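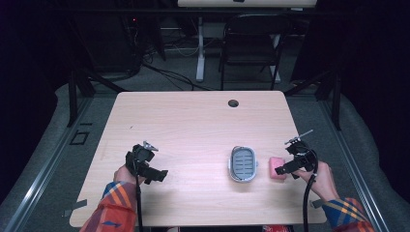

我一直认为,租房合同里的“恢复原状”四个字应该写得更细。去年十二月我搬出住了两年的房子,房东拿着合同逐条对,对到桌子时停了很久。他说桌面颜色变了,要扣钱。浅色木纹的桌子,带一点粉,像照片里那种,用久了颜色有没有变,变了多少,没有谁说得准。入住时没有拍照,交接单上只写着“桌一张,完好”。最后我们各让一步,押金少退了一部分。钱不多,但这件事让我觉得,问题出在那张交接单上。

“完好”是个没有用的词。它在入住那天对双方都方便,签个字就能拿钥匙,到了退房那天,双方对它的理解就不一样了。房东理解的完好是和新的一样,租客理解的完好是还能用。合同里通常还有一句“正常损耗除外”,可是什么叫正常,很少有合同肯写下来。

我的同事 Kanako Tsuji 以前在 Hakala 公寓住过。那里的交接单有16页,每间屋子一张表,墙面、地板、门锁、水龙头分开登记,原有的划痕要写长度和位置,双方各留一份。她刚拿到的时候嫌麻烦,填了一个晚上。退房时只用了二十来分钟,押金全额退回。我问她有没有争议,她说厨房台面上有一块烫痕,是她弄的,表上没有,她照价赔了,也没觉得冤枉。

我赞成这种做法。有人会说,小房东只有一套房子,不可能像公司那样做表格。我不太同意。写16页确实没有必要,但一页纸加上一组照片,任何人都做得到。照片要在交钥匙当天拍,发到双方都能看到的地方,不要只存在一个人的手机里。家具如果本来就旧,写上大概用了几年。这些事加起来不到一个小时。

另一个常见的反对意见是,写得太细会伤和气。Lenni Harju 有两套房子出租,他就是这么看的。他觉得租客一进门就被要求检查划痕,会以为房东难缠。我能理解他的顾虑,不过他自己也承认,前年为了一扇柜门和租客吵了一个多月,到现在还没有算清。和气要是靠含糊维持,到退房的时候多半也保不住。

比起交接单,更难办的是损耗怎么折算。我见过的合同里,只要东西坏了,一律按新品价格赔。一把椅子用了八年,腿松了,租客要赔一把新椅子,这显然不合理。按年限折旧并不复杂,桌椅算几年,床垫算几年,墙面多久重刷一次由房东承担,都可以在签约前谈好。谈不拢的话,至少租客知道自己要承担什么,可以换一家。

我搬进现在这套房子之前,按上面的想法自己做了一张表,只有一页。中介看了一眼,说没有别的客户这样要求过。房东倒没有反对,还在上面补了一条,说阳台的推拉门下雨时会渗一点水,不算我的责任。这一条如果不写,等到退房的时候,我很难证明地板边上那块水印是原来就有的。

我不指望靠立法把每张桌子都管起来。各地的租赁合同示范文本已经有了,附件里一般也有物品清单,只是清单上往往只有名称和数量。加两栏就够:一栏写现状,一栏写使用年限。再加一句,未登记的旧损不得向租客追偿。登记的责任放在房东一边,因为房子是他的,他比刚进门的人更清楚哪里有毛病。

至于那笔被扣掉的押金,我后来没有再去要。表格我还留着,有朋友租房时就发过去,让他们自己改。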